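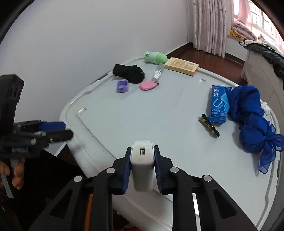
Tabletop Sorting and Packing Assistants – Part Time

Wundover is hiring part-time assistants for its small-items room. The work is sorting, tidying and packing everyday things at a table: chargers and power banks, bottles with caps, cardboard packages, and the other odds and ends that people keep in drawers and bags. You do not need experience. You do need steady hands, a fair amount of patience and the ability to follow a written sheet without skipping lines.

About the work

Each shift is built out of short rounds. At the start of a round you lay out a set of items on the work surface according to the sheet for that round. Some sheets ask for a neat layout and some ask for a scattered one. You then pick up the items one at a time and put them where the sheet says, which may be a tray, a pouch, a box or another spot on the same surface. When the round is finished you write down the start and end time, note anything that fell or rolled off, and reset.

Most new people get comfortable with the rounds during the first shift, and the first shift is paid as training.

Small and light items are the bulk of the job. Slim bottles roll. Flat packages are hard to get hold of from above and usually have to be slid to a rim first. Items that stand upright have to be gripped from both sides and lifted straight, or they tip into whatever is next to them. None of this is difficult, but it is fiddly, and people who dislike fiddly work tend to leave after a week or two. Please think about that before you apply.

What you will do

Lay out items from the sheet and check that the set is complete before starting.
Sort, move and pack the items as the sheet directs.
Log each round by hand on the form at your table.
Wipe down the work surface between sets and at the end of the shift.
Check bottle caps are tight before a bottle goes out on the surface, and again before it goes back on the shelf.
Set aside anything that is leaking, cracked, swollen or missing its label, and tell the shift lead.
Return every item to its numbered bin. The room has 321 bins and an item in the wrong one holds up the next person.

A note on power banks: they are handled one at a time and are never charged in the room. If one has been dropped, it goes in the metal box by the door and does not go back into use, even if it looks fine.

What we are looking for

You are 18 or older.
You can use both hands for gripping and lifting small objects, with breaks, over a four-hour shift.
You can read a printed instruction sheet in English and small print on packages, with glasses if you wear them.
You can sit or stand at a table. Stools are provided and you may switch whenever you like.
You arrive on time. Tables are shared between shifts and a late start cannot be made up at the end.

Left-handed applicants are welcome. If you have had a wrist or thumb injury in the past year, tell us when you apply and we will talk through whether the work makes sense for you right now. Fragrance-free products are used for cleaning, but some of the items are toiletries, so the room is not suitable for anyone with a strong sensitivity to scents.

Hours and pay

Shifts are four hours, either 8:30 a.m. to 12:30 p.m. or 1:00 p.m. to 5:00 p.m., Monday through Friday. We ask for at least three shifts a week. You may work more if there are open tables, up to 32 hours. The schedule for the coming week goes out on Thursday and swaps can be made until the end of that day.

Assistants are paid a flat rate per shift – not per round – so there is no reason to rush. A person who works the full season on the standard schedule earns $3,760 before taxes. Training is paid at the same rate. There is a ten-minute break in every hour, and it is paid.

The season runs to the end of November. A smaller group is usually kept on after that, and we ask people already working in the room before we advertise.

The room

The small-items room is on the second floor of the Hirnen building, above the loading area. There is an elevator. The room is 900 square feet and quiet most of the time. Phones stay in the lockers during rounds and can be used on breaks in the kitchen down the hall, where there is a refrigerator and a microwave. Headphones are fine in one ear only.

Wear closed shoes and sleeves that are fitted or can be rolled up. Loose cuffs catch on things and knock over layouts. Rings and bracelets come off before the first round. Long hair should be tied back.

Parking behind the building is free after you have picked up a tag. Please do not park in the spaces marked Zondolora, which belong to the tenant downstairs.

How to apply

Send a short message to Faraji Mwaipopo, room supervisor, through the Wundover jobs page. Include your name, a phone number, the shifts you can work and the earliest day you could start. A résumé is optional. If you have done kitting, shelf stocking, pharmacy counter work, sewing, model building or anything else with small parts, mention it in a sentence or two.

If there is an opening that fits your hours, you will be asked to come in for a 45-minute visit. You will see the room, try two practice rounds at a table and have time to ask questions. The visit is not a test of speed. We look at whether you read the sheet, whether you put things back in the right bin and whether you speak up when something is missing.

Applicants who worked with us last year under the Quan schedule do not need to do the visit again. Write "returning" at the top of your message.

We reply to everyone, normally within a week. Applications stay open until all tables are filled.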